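# The Day My Robot Arm Forgot How Far Down Is

I want to tell you about a robot arm that went wrong, because I was the one who had to figure out why. The arm is called Olex. It doesn't have a body or a face or wheels. It's an arm with a gripper on the end, and the gripper has two fingers that open and close a bit like your thumb and pointer finger.

Before anyone lets Olex near real things, it practices inside a computer. We call that a simulation. It's sort of like a video game where the floor, the walls and even the shadows are all made by the computer, and if the arm bumps into something, you press reset and try again. I love that part! When I was a kid I would have given anything for a reset button on my bike.

Olex's job was easy to say: reach down, close the fingers around a little cylinder, lift it up, put it down somewhere else. One October morning I told it to do this 100 times while I went off to eat my oatmeal.

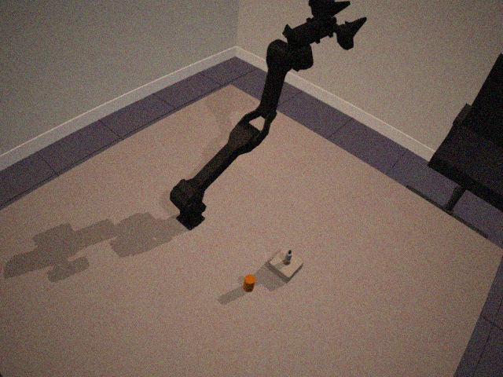

**WHAT WENT WRONG**

I came back and found 18 misses. The cylinder is the small bright orange thing standing on the floor, so it isn't exactly hard to spot. But on those 18 tries Olex went down too far, and its fingers tried to push right into the floor.

Why is that such a big deal? In a simulation, it isn't. The number on my screen turned red and that was it. But a real arm is strong, and its motors keep pushing until something tells them to quit. If the floor won't move, then something else has to give. Maybe a finger bends. Maybe a gear cracks. And if your hand happened to be down there, it could get badly hurt. So a miss like this counts as a safety problem, even when it only happens in a pretend room.

**Hunting for the bug**

A mistake in a computer program is called a bug, and finding one is a lot like looking for a lost sock. You check the places it could be, one at a time, and you try not to get grumpy.

First I checked the motors. They were fine. Then I checked the instructions I'd written, all 488 lines of them (my eyes were sore after that, and I had more oatmeal). Those were fine too. So I started wondering about the way Olex sees. 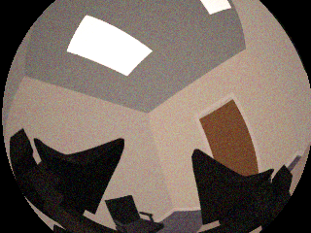

Olex has a camera down by its fingers, with a kind of lens called a fisheye. A fisheye lens takes in a very wide view and squeezes it all into a circle. The trouble is that all that squeezing bends things. Look at the door and see how it leans, even though the door itself is perfectly straight! Your brain fixes that without you noticing, but a robot needs a math recipe to unbend the picture. We use a recipe called Miketti, and I had typed one number into it wrong. I put a 7 where a 1 should go – my ones and sevens look the same in my notebook.

With the wrong number, things near the middle of the view came out okay. Things close to the rim seemed farther away than they were. So if the cylinder showed up near the rim, Olex thought it had lots of room left and kept on going down.

**How we fixed it**

I changed the 7 to a 1. That took me one second, after a whole morning of looking.

Then we added something called the Tóth stop, and I like it even better than the fix. It's a rule that says: if the arm feels a hard push that it wasn't expecting, freeze. It doesn't matter what the camera says. You already have a rule like this in your own body. If you walk through your room in the dark and your toe touches something hard, you stop, even if you were sure nothing was there.

I ran the 100 tries again with both changes, and there were no misses. Then I put the wrong number back in on purpose, to see if the Tóth stop would catch it. Olex went down too far, felt the floor, and froze every time.

The real arm is in our workshop in Cliltport, and it has a big red button next to it that cuts the power. We still test that button every morning before we switch anything on.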